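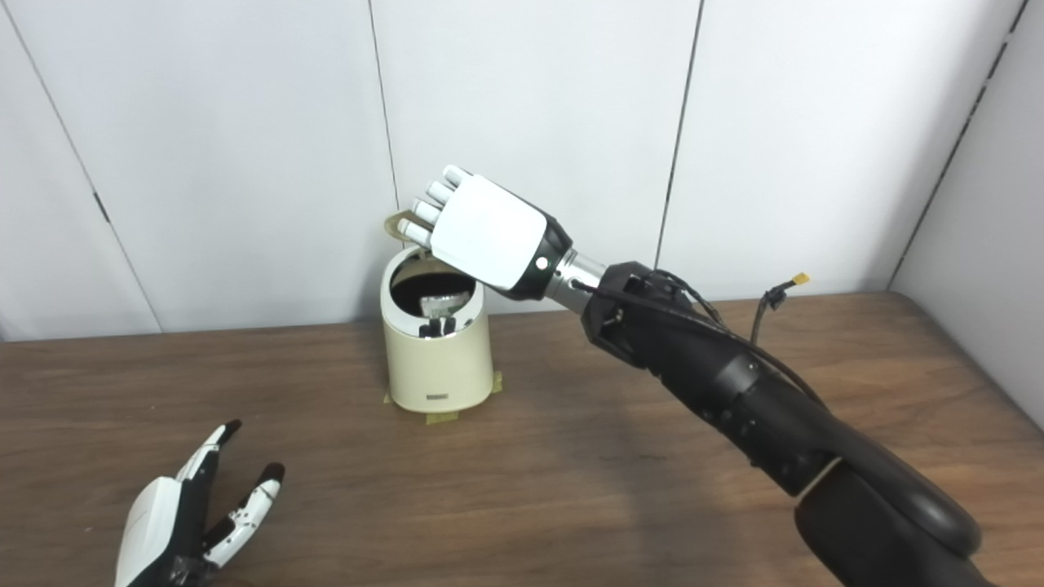
The cream container on its wooden table, against the white paneled wall.

The shop does not sell much that anyone needs, and its owner says so before you have your coat off. Kullari opened in Rerncombe in March, in two rooms behind a bakery, and it stocks containers. There are jars, tins, tubs and crocks, most of them plain, and a few that are older than the building.

"People come in for one thing, which is usually flour," the owner says. "They have a bag with a clip on it and the clip has given up."

She asked not to be named. She grew up in a house where everything was kept in the package it came in, and she blames that for the business. Before Kullari she spent 16 years ordering kitchen stock for Druster, a small chain of home stores that closed its last branch a while back. She bought the leftover shelving from them for $80 and painted it herself.

We talked about the cream cylinders first. They are the shape she sells most.

"A round one is a bad use of a shelf. I tell people that. You lose the corners. But you can get your whole hand around it, and you can turn it without it catching on the one next to it. On a table it looks finished from every side."

She likes cream better than white. White shows every fingerprint, she says, and next to a white wall it disappears. Cream on brown wood is easy to find first thing in the morning.

Her own kitchen has fewer containers than I expected. One holds tea, one holds rice, and one sits on the table and takes whatever is flat and loose: tags, recipe cards, the card for the library.

"I let things stick up over the rim. If I can see the top of a card, I remember it's there. If it goes in a drawer, it's gone until I move house."

Her best advice is to buy nothing for three weeks. She means it literally — 21 days, written on the calendar. Leave the bags and boxes where they are and notice which ones you reach for. Most customers who try it come back for two containers when they had planned on ten.

Does that hurt sales? "A bit. I'd have sold them ten and they'd have brought eight back. I don't like doing refunds."

The next thing in the shop will be Lük's rival — her joke — a line of lidded crocks called Lục, in three heights. The tallest takes 60 ounces. She is still arguing with the potter over the lids, which she wants flat enough to stack.

Kullari is open mornings only. Bring the bag of flour if you want help with the size.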